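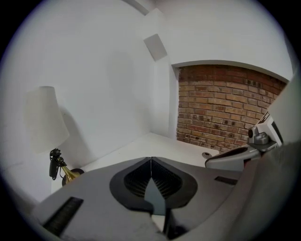 # Grau

Grau ist eine unbunte Farbe zwischen Weiß und Schwarz. So würde ich den Artikel anfangen, wenn ich ihn für ein gedrucktes Lexikon schreiben müsste, und danach käme vermutlich gleich der Verweis auf »Achromasie«. Da das hier aber mein eigenes kleines Nachschlagewerk ist, darf ich ausführlicher werden, und bei Grau werde ich gern ausführlich (wer mich kennt, verdreht jetzt die Augen)!

## Wort und Herkunft

Das Wort ist alt. Im Althochdeutschen hieß es *grāo*, im Mittelhochdeutschen *grā*, und die Verwandtschaft reicht quer durch die germanischen Sprachen: englisch *grey*, niederländisch *grauw*, schwedisch *grå*, isländisch *grár*. Auf das Isländische hat mich Guðlaug Bech gebracht, mit der ich seit Jahren über Farbwörter hin und her schreibe. Dort kann *grár* nämlich auch im übertragenen Sinn gebraucht werden, für Menschen, die es nicht gut mit einem meinen. Wir haben im Deutschen dafür nichts Passendes, wir lassen uns höchstens graue Haare wachsen.

Das »Grauen« im Sinne von Schrecken gehört übrigens nicht hierher, auch wenn es so schön passen würde. Es hat eine eigene Herkunft und klingt nur gleich. Der Morgen dagegen graut wirklich von der Farbe her. Ich habe das selbst lange durcheinandergeworfen und in einer früheren Fassung dieses Artikels auch falsch stehen gehabt.

## Wie Grau entsteht

Eine Fläche sieht neutral grau aus, wenn sie die verschiedenen Anteile des sichtbaren Lichts annähernd gleich stark zurückwirft und dabei weder fast alles noch fast nichts. Am Bildschirm ist das angenehm simpel: Rot, Grün und Blau bekommen denselben Wert, fertig. Bei Malfarben wird es interessanter. Man kann Schwarz und Weiß mischen, und das Ergebnis ist oft kühler, als man erwartet, mit einem Stich ins Bläuliche, je nach Schwarzpigment. Oder man mischt zwei Farben, die sich auf dem Farbkreis gegenüberliegen, etwa Ultramarin mit gebrannter Siena und etwas Weiß dazu. Das ist mein Lieblingsgrau! Es lässt sich mit einem Hauch mehr von der einen oder anderen Seite wärmer oder kälter schieben, und auf dem Papier lebt es viel mehr als das aus der Tube.

Wichtig finde ich noch den Unterschied zwischen neutralem und gebrochenem Grau. Fast alles, was wir im Alltag grau nennen, hat eine Neigung: Taubengrau geht ins Blaue, Kieselgrau ins Gelbliche, Betongrau je nach Zement mal hierhin, mal dorthin. Man merkt es meistens erst, wenn zwei davon nebeneinanderliegen.

## Die Umgebung redet mit

Kaum eine Farbe lässt sich so leicht beeinflussen. Legt man dasselbe Stück grauen Karton einmal auf schwarzes und einmal auf weißes Papier, wirkt es auf dem schwarzen heller. Das nennt sich Simultankontrast und funktioniert auch dann noch, wenn man längst Bescheid weiß. Mit bunten Untergründen geht es genauso: Auf kräftigem Rot bekommt ein neutrales Grau einen grünlichen Schimmer, auf Blau rutscht es Richtung Gelb oder Orange. Probiert das ruhig mit Resten aus der Bastelkiste, es dauert zwei Minuten und macht auch Kindern Spaß.

Dann ist da noch die Oberfläche. Mattes Grau streut das Licht in alle Richtungen und sieht deshalb von fast überall ähnlich aus, während glänzendes immer ein bisschen von seiner Umgebung mitspielt. Silber ist, farblich betrachtet, ja auch nichts anderes als Grau mit Glanz. Ein eigenes Kapitel bekommt es bei mir trotzdem nicht.

## Grautöne mit Nummer

Wer im Handwerk ein bestimmtes Grau braucht, kommt mit »so mittel« nicht weit. Im deutschsprachigen Raum greift man meistens zu den RAL-Farben, deren Grautöne in der klassischen Sammlung mit der Ziffer 7 beginnen. Ein paar davon:

| Nummer | Name | Mein Eindruck |
|---|---|---|
| RAL 7000 | Fehgrau | kühl, leicht bläulich |
| RAL 7016 | Anthrazitgrau | dunkel, im Neubaugebiet sehr beliebt |
| RAL 7032 | Kieselgrau | warm, etwas aus der Mode |
| RAL 7035 | Lichtgrau | hell, typisch für Schaltschränke |

Fehgrau hat seinen Namen vom Feh, dem grauen Winterfell des Eichhörnchens. Das Wort kennt sonst fast nur noch die Kürschnerei und die Heraldik, und ich freue mich jedes Mal, dass es auf Farbdosen überlebt hat.

Kleinere Hersteller kochen natürlich ihr eigenes Süppchen. Dralteck führt in seinem Fächer 773 Farbtöne, und ich habe daraus immerhin 8 Graus zu Hause an der Flurwand ausprobiert, ehe ich mich für eines namens »Mushi« entschieden habe. Es liegt irgendwo zwischen Pilz und nassem Sand. Bei Lampenlicht am Abend kippt es ein wenig ins Rosa, was auf dem Fächer überhaupt nicht zu ahnen war.

## Fotografie

In der Fotografie gibt es die Graukarte, eine matte Karte, die klassischerweise 18 Prozent des Lichts zurückwirft. Das klingt nach ziemlich dunkel, wird aber als mittlere Helligkeit empfunden, weil unser Auge Helligkeit eben nicht gleichmäßig bewertet. Man nimmt sie zum Belichten und, wenn die Karte wirklich neutral ist, auch für den Weißabgleich. Meine stammt von Gadach, hat einen Knick in der Ecke und tut es immer noch.

## Redensarten und Ruf

Der Ruf von Grau ist im Deutschen eher mäßig. Es gibt den grauen Alltag, die graue Maus und die graue Theorie, dazu graue Eminenzen, die im Hintergrund die Fäden ziehen. Ein Graubereich ist rechtlich unklar, und was in grauer Vorzeit passiert ist, weiß keiner mehr so genau. Freundlicher geht es in der Mode zu, wo der graue Anzug seit Generationen als verlässlich gilt, und beim Pferd sowieso: Ein Apfelschimmel ist für mich eines der schönsten Argumente für Grau überhaupt.

## Siehe auch

- Anthrazit
- Beige (in Arbeit, ich streite noch mit mir über die Abgrenzung zu Greige)
- Schiefer
- Simultankontrast

*Zuletzt überarbeitet am 23. März 2022: Abschnitt zur Wortherkunft berichtigt, Tabelle ergänzt.*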